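Climen calls its hand-held grippers "as easy as your own fingers." I went to the Lasbridge open day to see, and left with doubts. 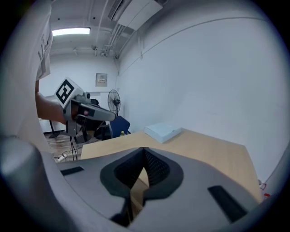
**Taras Horobets**
*Reviews editor*

The kit is one gripper per hand, with a marker cube on each. Getting in took 12 minutes of forms. 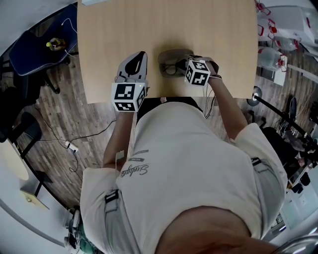
The price is $388 a pair, and I still don't know what support costs - I asked twice. Eyeglasses are a fair test, fussy and thin. 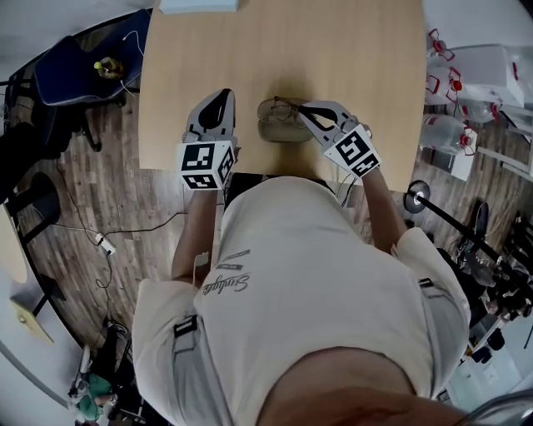
## Verdict

2 stars out of five. Ask for a loan first.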